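Ticket 437
Product: Prollura carpet tile, grey stripe
Site: Dranda, ground floor, Room 16
Raised by: Tiina Laaksonen
Priority: Normal
Status: Closed

Reported problem

The carpet tiles in Room 16 were relaid in August after the floor box was moved. Since then one of the tiles near the join with the other floor surface has been lifting at a corner. People have caught a shoe on it twice. Chairs also stop dead when they roll over it. I have pressed it down by hand and put a box of paper on it overnight, and it was up again by the next afternoon.

Please can someone say whether we need new tiles or whether these can be stuck back. We have 30 spares in the store, same stripe, but the label says batch 422 and I don't know if that matters.

Tiina

Reply from Jõgi Flooring, support desk, 09:10

Thanks for the report. A few questions before we send anyone.

Are the tiles on tackifier or on corner tabs? Lift the loose one and look at the subfloor. Tackifier looks like a thin clear or milky film and should still feel sticky. Tabs are square stickers under the corners.

Which way do the arrows on the back point? All of them should point the same way in that room.

Is the tile tight against its neighbours when you push it flat, or does it bow up in the middle?

Please also send a photo of the floor where the two surfaces meet.

Reply from Tiina Laaksonen, 11:35

Lifted it. There is a film but it has dust and grit in it and is not sticky at all. No tabs. The arrow on the back points to the window, same as the next tile along.

When I push it flat it bows slightly. If I hold one side down the other side comes up -- not by much, but you can feel it with your palm.

Photo attached.

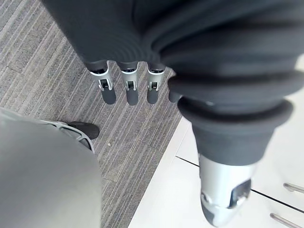
Attachment 1: Room 16, striped carpet tile and the change of floor surface

The stripes run on the diagonal. I mention it because a colleague thought the tiles had been laid wrong, but the old ones ran the same way.

Reply from Jõgi Flooring, support desk, 13:20

Diagonal is fine if that is how the room was set out before. Leave the direction as it is.

From what you say there are two faults. The tackifier is dirty and has stopped working, and the tile is a shade too big for its space. A tile that is too tight will push itself up at the weakest corner whatever you stick it with.

Steps:

1. Take up the loose tile and the ones touching it.
2. Vacuum the subfloor and the backs. Scrape off any lumps of old adhesive.
3. Wipe the subfloor with a damp cloth and let it dry fully.
4. Put the tiles back dry, no adhesive, starting from the side away from the join. Check each one sits flat.
5. If the last one bows, trim the edge nearest the join from the back with a sharp knife and a steel rule. Take off one millimetre, try it, and repeat if needed.
6. Roll on a thin coat of Zivar tackifier. Wait until it turns clear, then lay the tiles and press from the middle outwards.

Don't use double-sided tape. It holds for a week or two and leaves a mess.

On the spares: a different batch can show as a slightly different shade. Keep them for under furniture.

Reply from Tiina Laaksonen, 16:05

Steps 1 to 4 done. The last tile did bow. Trimmed it twice and it now drops in without pushing. There was a ridge of old glue along the join as well, hard as a biscuit, which I scraped off.

We have no Zivar in the building. Ordered a tub. The tiles are down dry for now and I have moved the chairs to the other end.

Update from Tiina Laaksonen

Tub came, tackifier on, tiles laid. It took longer to go clear than the tin says -- the heating was off. Left it overnight before putting the chairs back.

Corner is still flat after a full week of use. No spares used. Happy for this to be closed.

Closing note, Jõgi Flooring

Cause: contaminated tackifier, tile over-tight at floor join. Fixed on site by customer. No visit needed. If another corner lifts in the same room, reply to this ticket and it will reopen.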